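Skavard Rally 2 review

Skavard Rally 2 has 14 stages, and I finished the main season in four evenings. The cars handle better than in the first game. Braking on gravel feels right now, and the handbrake no longer spins you around at low speed.

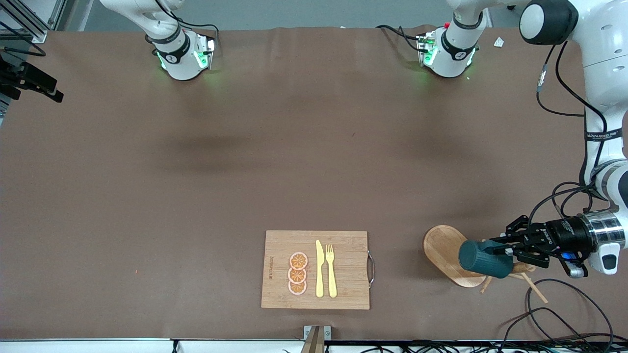
Split-screen is back, and it runs well on an older console. Menus are still slow, and loading the Stanlow stage takes long enough to cut up an orange. I had three slices on the board before the countdown came up.

The best track is Kubíček Pass, a night climb with 100 corners by the game's own count. My friend Izzati Simanjuntak beat my time on her second try — she brakes much later than I do.

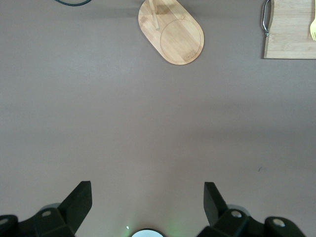
Time trials save your ghost car, but only one per stage. I would like a few more slots. Controller rumble is strong enough that I put mine down between runs, well away from the oval board with the ring cut into it, where my drink goes.

Career mode needs more events. Worth buying if you play with someone else.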